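What I am budgeting for the second bench
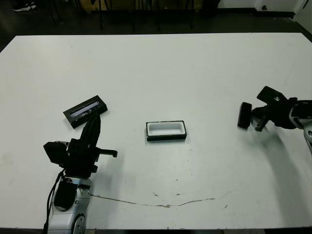
Two arms, box base and lid, current tabletop.

The arms are paid for, so this post is only about what goes around them. Chaminda Mollah asked me for a list by the end of July, and I would like to stop keeping it in my head.

Table first. The white top has a crack across the lower half and a scatter of dark specks. I priced a replacement from Bondent and a thicker one from Coşkun. The thicker one costs 200 dollars more and weighs enough that shipping to Usville becomes its own line.

Finger pads are a consumable and should be budgeted that way. I put down 12 sets for the year. Ehsan Chaudhry thinks that is high. He may be right, but the lead time from Plorura is long and a set is cheap next to a stopped bench.

Boxes: 100, black, lid with a clear window, white foam insert in the base. We reuse them until the corners go soft. A smaller order saves very little per unit.

Cables and spare camera modules: 2 modules, plus one full cable set per arm. I left these out of last year's plan and paid for express freight instead.

Not on the list: new lighting, a second workstation, chairs. Lighting I may add later if the shadows on the tabletop start to matter. The quote for the table is good until the end of the month, so that one goes in first.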